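Marulanda Open Day

The Marulanda Open Day is a yearly public demonstration of robot arms and the software that runs them, held each April in the former seed warehouse at Marulanda. It is put on by Wilent, a maker of small robot arms, together with Gandov, which writes simulation software and has shared the building with Wilent for longer than either firm seems to have planned. Entry is free. Parking is not, a fact that has produced more letters to the organizers than any robot.

History

The first open day was a modest affair meant for the families of employees. It consisted of one arm, one table and a long talk on gear wear. The arm was to hand a paper cup to each guest at the door and did so until the cups ran out, after which it went on handing guests nothing with the same courtesy. Wilent kept this in the program for the next year, on purpose.

Gandov joined soon after and brought screens. Its share of the event has grown ever since, partly because a simulated robot needs no transport, no safety fence and no insurance. Wilent staff have been heard to remark that it also needs no robot. Relations between the two firms are described in both their newsletters as cordial.

The most recent event drew 2,369 visitors, a record, though the count was made at the gate and includes anyone who went back to the car for a sweater.

Program

The day runs in two halves. The morning belongs to Wilent and takes place on the warehouse floor, where visitors stand behind a yellow rope and watch arms sort bolts, fold towels and stack cups. The towel folding is the most popular and the slowest. A single bath towel takes around 40 minutes when all goes well, and there is usually a small crowd still in place at the end, unwilling to waste the time already spent.

The afternoon is Gandov's and moves upstairs to the loft. The main item is the Stosen session, named for the practice program the company uses to rehearse handling tasks on a computer before they are tried on hardware. Visitors sit at long benches and follow the work on large monitors. Much of what is shown comes from the gripper's own point of view, an arrangement that engineers find natural and that leaves most other people tilting their heads.

Flor Ccori has led the Stosen session since it began. Her method is to run an attempt, stop it at the worst possible moment and ask the room what should happen next. Children tend to answer first. Adults tend to ask how much it costs.

The tasks are plain ones: reaching for a wooden object above a table, closing two fingers on a block, setting something down without knocking over its neighbor. Ccori has resisted calls for more drama. A proposal to add thunder to the simulated room was tested — briefly — and dropped when it slowed the computers.

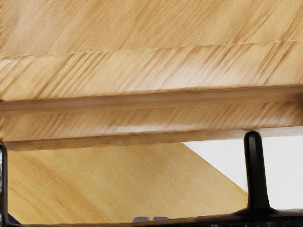

Questions are taken throughout, and the same few come up every year. Visitors want to know whether the simulated wood weighs anything (it has a number for that), whether the gripper can feel it (it has a number for that too), and whether the stairs are the only way back down. They are. A lift has been promised in every program since the session moved to the loft.

Reception

Local coverage has been kind, if thin. One regional paper gave the event a full page and spent half of it on the lunch stall. Teachers speak well of the afternoon session, which comes with printed worksheets and a long bench on which to lose them. Complaints center on the sound system, the parking and the talk on gear wear, which survives from the first year and has gained 2 extra slides.

Among engineers the event has a more mixed name. Some hold that a demonstration ought to show a machine at its best, and that stopping one halfway through a reach is bad for sales. Ccori's reply, printed in the program notes, was that anyone can watch a machine finish.

Later developments

The agreement under which the two firms shared the cost of the event ran out on 31 December 2023 and was renewed on much the same terms, with one new clause covering who buys the towels. Plans to open the warehouse floor and the loft at the same time have been discussed. They depend on the lift.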